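July 2024 – notebook, Landness room, U. Leone

Top of the round table wiped down with Skallex, second coat not needed. The white finish marks easily, so drinks stay capped and bowls get a dry base before they go down. Orange drink left a ring last time; it took four passes to lift.

Cable still to be rerouted. Chairs pushed back to the far side for the wipe. Plants by the cabinet watered, two cups each.

To do: order cloths from Najafi, ask Ubaldo about felt pads for the bowls.

Recent entries
Vumov shelf brackets, refit
Cabinet door, hinge adjustment
Floor marks, white paint

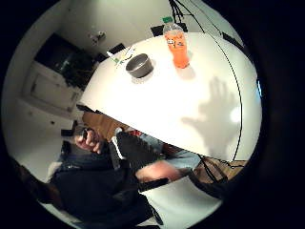 How long should the table be left before it is used again?

Leave it for two hours after wiping, longer if the room is damp.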